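Two Cups

The letter from Skillitz came on 29 September 2024, and Clyde Lindgren put it under the sugar tin without opening it. He knew what was inside. The company wanted to buy the tea room, or better to say it wanted the corner where the tea room stood, and it had been polite for a long time already.

He was 70 years old. His wife, Ferreira – everybody used her family name, also he – had opened the room with him when the street still had a shoe shop and a pharmacy. She chose the white tables. She chose the orange saucers too, against his advice, because he thought that white cups should stand on white saucers. "Then they will look like a hospital," she said, and she paid for them with her own money.

The teapot was from her aunt in Zakent. It was small and round, with a short spout, and for two people it was just enough.

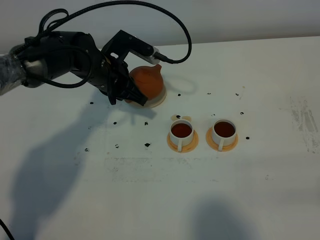
Every evening after closing they had sat at the table near the wall. She poured for him first and then for herself, almost up to the rim, which he found not practical. One could not lift such a cup without care. She told him that this was the purpose, that a person who has worked all day should be made to lift one thing slowly.

Now it was the second September without her, and he still put out both cups. He turned the handles to the front, as she did. He did not speak about it with the customers. The girl who helped him in the mornings had seen the cups once on the table, and she washed them and put them back on the shelf and asked nothing, and for this he raised her pay a little.

That evening somebody knocked when the door was already locked. It was a woman in a gray coat, with a wet umbrella and a folder under her arm.

"I am from Skillitz," she said through the glass. "I only want to know if you received our letter."

"I received it."

"Did you read it?"

"No," said Clyde. Then he saw that the rain was coming down hard behind her, and he opened the door.

She looked for a place to put the umbrella, and after that she looked at the table. He had poured only one cup so far. The other one stood clean on its saucer.

"You are expecting a guest," she said. "I will go." 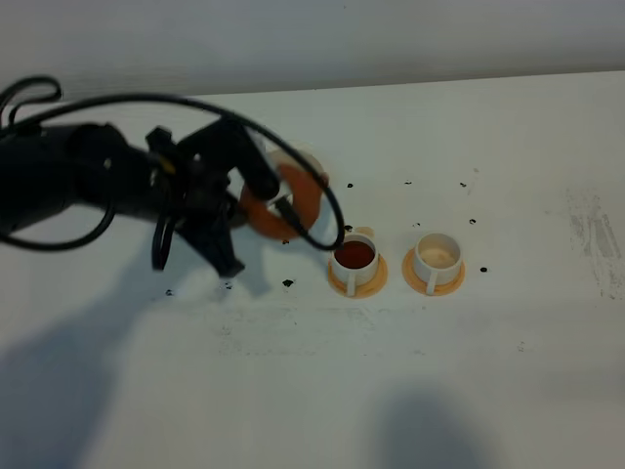

The Guest

Her name he did not understand well, and he was ashamed to ask a second time. She had driven from Gatinex, 62 miles, and she had visited four shops that day. At three of them they had not let her in.

"Sit," he said.

He took the teapot by its handle. His hand was not so steady as before, and he poured slowly, and he noticed only at the end that he had filled her cup the way Ferreira would do it.
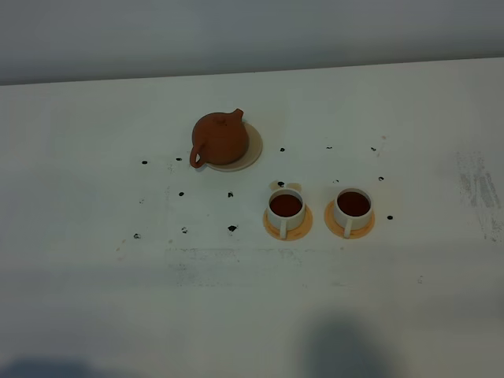
The woman bent down and drank the first bit without lifting the cup from the saucer, like a child. Then she laughed and excused herself.

"My wife would have liked that," he said.

"Is she at home?"

"No. She died 18 months ago."

The woman looked at the cup, and he could see that she was counting who it was for. She wanted to push it away from her, but he shook his head. It was only tea, and it was good to hear another person swallow.

They did not talk about the corner. She asked where one can find such saucers, and he told her about the hospital and the money. She asked if the pot leaked, being old. It did, a little, if one was in a hurry.

When the rain became thin, she stood up and took her folder.

"They will send another letter," she said at the door. "In 20 days, I think."

"Then I will have two," said Clyde.

He locked up after her. He washed the pot with hot water only, no soap, and he dried the cups and put them on the shelf, hers on the left side, where it always stood. The umbrella she had forgotten. He hung it on the hook beside his coat and turned off the light.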